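Wrist-camera gripper demos: do I throw out the ones with people walking around in the background?
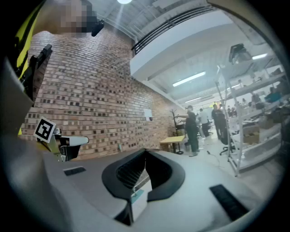
Wide-angle view from the hand-held gripper: finger and marker at left, brick wall and the hall behind.

Asked 20 October 2021 in Imitation learning / Data collection

Hi all! First post, long-time reader. I'm putting together a manipulation dataset with a hand-held gripper (fisheye camera on the body, square marker next to the finger so we can recover the opening width) and I'm having a great time with it. We've called the set Dustbridge. So far it's 3,822 demos, mostly short pick-and-place, no teleop at all.

My worry is the background. We record in a big open workspace, so there are nearly always people in view, standing around or off at the desks. Faces get pixelated in preprocessing. I went through everything in July and tagged 696 demos where somebody is close to the gripper and takes up a decent chunk of the view.

Two questions:

1. Does a moving person wreck the camera pose estimate? We use visual-inertial SLAM, one mapping pass per location and then relocalise each demo against the map.

2. Will the policy learn something silly from the pixelated blocks? They don't look like anything it will meet at deployment.

I trained once on the full set and once without the tagged ones. The full set did better on the held-out tasks, but I only ran one seed of each so I don't trust it yet. Would love to hear from anyone who's tried this properly.

Cheers,
bruneo_arm

3 answers

Answer 1 (accepted)

Keep them, but filter on tracking quality instead of on whether there's a person in view. I'd split your two questions because they fail in different ways.

On SLAM: a fisheye is pretty forgiving. Your shot has a whole brick wall in it, plus a railing, shelving and ceiling lights, and all of that gives you corners that stay put. Somebody leaning in at the corner covers a small part of it. Where we got burned was the mapping pass. If people are moving while you build the map, their features can get baked in and then every demo relocalises against junk. So clear the area for the mapping pass and let people do what they like afterwards. Also mask out the gripper body! It fills the lower half of your view and it moves with the camera, so any feature picked up on it is telling the tracker you haven't moved. We use one fixed polygon mask for the housing and a looser one over the finger and marker.

Then for each demo, look at the fraction of frames with lost tracking and at any jump in position between consecutive frames. Drop the bad ones. When I did this on our set (Gutinance, 3,000 demos, kitchen and bench tasks) we lost 305, and hardly any of them were the ones I'd have guessed by eye. Mostly it was fast wrist flicks and the camera pointing straight at a blank tabletop.

On the pixelation: a real concern, though a smaller one. The danger is correlation. If the blocks only ever show up in one task, say because one operator always has a buddy leaning over, the policy can use them as a cue for that task. Check how your 696 are spread across tasks and operators. If they're spread evenly I'd leave them alone. If they're clumped, paste random mosaic patches into other demos during training. It's about ten lines of augmentation code and it worked nicely for us.

And please run more seeds – three of each at the very least. Your result points the way I'd expect and I'd be really keen to see it hold up. Varied backgrounds are half the fun of collecting with a hand-held tool.

– Lukian Mykhailiuk

 Comment from bruneo_arm: This is fantastic, thank you! Just checked and more than half of the tagged demos are from the cup task. So clumped, yes. Will try the patches this week. The mask was only covering the housing and I'd left the marker bracket out completely.

 Comment from Lukian Mykhailiuk: Bracket matters, it's got lovely sharp corners. Just make sure you mask for SLAM only and leave the marker visible for the width detector. I did it the wrong way round once and lost an afternoon.

Answer 2

Can't help with the SLAM side, but we had something similar at Cabanatuan and simply cropped the image harder before it went into the policy. Centre crop, resize, done. Most of the people disappeared and training got faster too. You do give up some of the peripheral view, and for tasks where the object starts off to the side that hurt us a bit. Worth a go if you're short on time. You'd still want the full image for tracking.

Answer 3

just delete them, you have heaps of data

 Comment from bruneo_arm: Tempting, but that'd gut the cup task!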